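Teaching arms to put hats away, one try at a time

Nevzat Uçar is eating lunch standing up. He has a sandwich in one hand and the other on the back of a chair he never sits in. The arms start again in ten minutes, he says, so ask fast.

He runs demonstration collection at Drirkside, a small outfit on the edge of Flollisham, behind the tile warehouse. Eight people, one big room with a concrete floor, a kitchen with a broken kettle. The work is easy to say and slow to do. People steer pairs of robot arms through everyday chores, the motions and the video get saved, and a learning system is trained on the results. The chore this month is baseball caps.

"Sorting them into trays," Uçar says. "Pick up a cap, put it in the right tray, go again. My mother asked what I do and I told her hats. She was quiet for a while."

Why caps? He has clearly had this out with people before, because the answer comes quick.

"A block is a block. You grab it, it stays a block. A cap has a stiff part and a soft part and they don't agree with each other. Pick it up by the bill, the crown flops down. Pick it up by the crown, you squash it, and now it's a different shape from the one you aimed at. Then there's the strap on the back, which is a nice handle if you can see it and a nuisance if you can't."

The target for the cap set is 520 good runs. On the morning we talk they are 59 short. A run is one full go at the table, start pose to end pose, all caps dealt with. A good run is one a reviewer has watched and passed. He won't say how many get thrown out. Then he says it's more than he would like.

What gets a run thrown out?

"Hesitation is fine. People think it isn't. They come in and want to be smooth, they want to look like the film. I don't mind if you stop and think, a bit. What I mind is when you drop one and then pick it up in some crazy way you would never do again. Or you drag a cap across the table because you're tired. The model doesn't know you were tired. It thinks dragging is how it's done."

He wipes his hand on his jeans and goes to look at a screen. Comes back. Where were we. Dropping.

"Dropping we keep, sometimes. If you drop it and fix it properly, that's gold. I have a seperate folder for those. A system that has only seen clean picks has no idea what to do after a bad one, it just stands there with nothing in its hand and carries on to the tray." 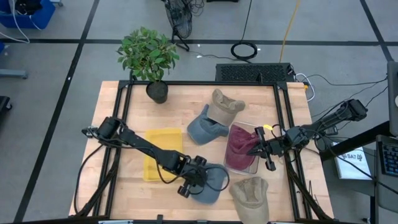

"And overlap," he goes on. "Overlap is the whole game. One cap by itself in the open, anybody can do that, we had that working in July. Two touching, now you have a decision. Which one is on top? Do you take the top one, or do you hold one down and pull the other? Two arms, so you can. But should you? I let the operators choose. Then I get four different answers from four people and the training people upstairs complain at me."

Upstairs is the modeling team, three of the eight. They want consistency. Uçar wants variety. This has been going on since spring and neither side sounds like giving in.

"They say, Nevzat, pick one way. I say, go to a house and see if the hats are lying one way." He shrugs. "We met in the middle. Same rules for which cap goes where, and which arm starts. The grasp itself is free."

The operators work in blocks of 40 minutes, then a break that he enforces. Used to be longer. He moved it after looking at when the bad runs happened, they bunched up at the end of the block, plain as day. Now he walks over and turns the thing off himself if he has to.

One of the operators, who has been listening with her back to us, says the breaks are the best thing he ever did. She used to work the counter at a dry cleaner's. Another came from a bakery. Uçar hires for patience and hands, he says, and doesn't much care about the rest of the resume.

"Engineers are the worst operators. I include me. You sit an engineer down and he starts testing the limits, how fast does it go, what if I reach from over here. I don't need to know what if. I need him to put the cap in the tray."

How long does it take to get good at it?

"To be not terrible, a day. To be good – I don't know, weeks. You have no feeling in the fingers, that's the trouble. You're looking at the cloth to see if you have it. You see it bunch a little and then you know. New people close too hard, everybody does. They close and close. Then they learn to watch the cloth."

Between runs somebody has to mess up the table. This is more of a job than it sounds. In the early weeks people reset the caps by hand into the kind of mess that people think is a mess, everything spread out evenly, all the bills at a friendly angle. The first model trained on it did fine in the room and fell apart when a visitor tossed a cap down carelessly.

"He just threw it. It landed on its side, kind of folded, and the arm went to where the bill should be and closed on air. Very polite, closed on air, lifted up the air, put the air in the tray. I wanted to go home."

So now there's a rule. Caps get dropped from chest height and left however they fall. If one goes on the floor it's picked up and dropped again. No arranging. He caught himself arranging just last week, he says, nudged one a little with a finger so it would be easier to reach, and had to make himself do it over.

They also shift other things. Lights up, lights down. Trays swapped or moved. Colors of caps changed out from a box he fills at thrift stores and one very confused sporting goods shop. The idea is that the system shouldn't learn that a certain color lives on a certain side, which is exactly what it learned the first time round.

"It was so proud of itself. Nearly perfect score. Then we switched the trays and it was nearly perfect wrong."

He checks the clock. Four minutes.

The money question, then. Drirkside does this for itself and also for others, and the main outside customer at the moment is Cirnero, which wants to sell a returns-desk system to clothing stores. Hats, scarves, gloves, things that come back in a heap. Cirnero pays by accepted run, and that suits Uçar fine on a good week and less fine on a week when an arm needs looking at.

The week before was one of those. A joint started to drift, slightly, not enough for anyone to see it. The operators had been correcting for it without knowing. Just leaning a little to one side, in effect. Two days of runs, all of them looking okay on video, all with the numbers off.

Did they keep them?

"No. There was a discussion." He makes a face. "There was a long discussion. You could fix it maybe, with math, after. But I don't know when it began, so I don't know where to start fixing. We threw them out. Since then we do a check every morning, touch the same points on the table with both arms, write it down. Costs five minutes. I should have done it from the beginning, I knew I should, I was in a hurry."

There's another customer he is less keen to talk about, a housewares company called Costa that came for one visit and asked for laundry. All of it. Shirts, sheets, socks. He told them to come back after he had finished with caps, and they laughed, and he didn't.

"A sheet! Do you know what a sheet does? It's bigger than the table. I'm not ready for a sheet. Socks, okay, maybe, I'd do socks."

I ask what he makes of people who say all this hand work will soon be pointless, that simulation will do it, or the models will just watch videos of people at home.

He chews. "Could be. I use simulation, I like it, for the rigid stuff it's lovely. For cloth, it's getting better, it's not there, the cap in the computer is always a little bit too nice. And video of people, sure, but people have five fingers and a palm. My arms don't. How I pick up a hat is no use to something built like that. So somebody has to sit there and find out how it goes with those fingers. For now that's us. If it's not us in a few years then I'll do something else, I was a piano mover once."

He was, too. Two years, before college. He says it was good training. You learn to look at where a thing will go before you pick it up, and you learn not to talk while you're doing it.

What about the results so far, does it work?

"One cap alone, yes. Two touching, mostly. Three in a pile, it depends on the pile. When one is upside down with the crown pushed in, it gets confused, it doesn't know which side is the outside. So we're doing a lot of those now. You look at what it's bad at and you go make more of that. That's the job, you're always making more of the thing that's going wrong. It's not great for your mood."

He says this cheerfully enough.

After the caps comes a smaller set with knit hats, which have no stiff part at all and which the operators are already dreading. Then gloves, if Cirnero signs for the second half. He'd like a third table. He would like a kettle. He would like the modeling team to come down and do one block each per month, so they remember what it's like, and he has put this in writing twice.

The operator with her back to us has turned around and is holding up a hand, fingers spread. One more minute? No, she's ready now. Uçar puts the end of the sandwich in his pocket, in its wrapper, and goes.

"Write that it's hats," he says over his shoulder. "Don't write textile manipulation. My mother will read it."

Drirkside is looking for two part-time operators, day shift, no experience neccessary. Ask for Uçar at the side door, the front bell doesn't work.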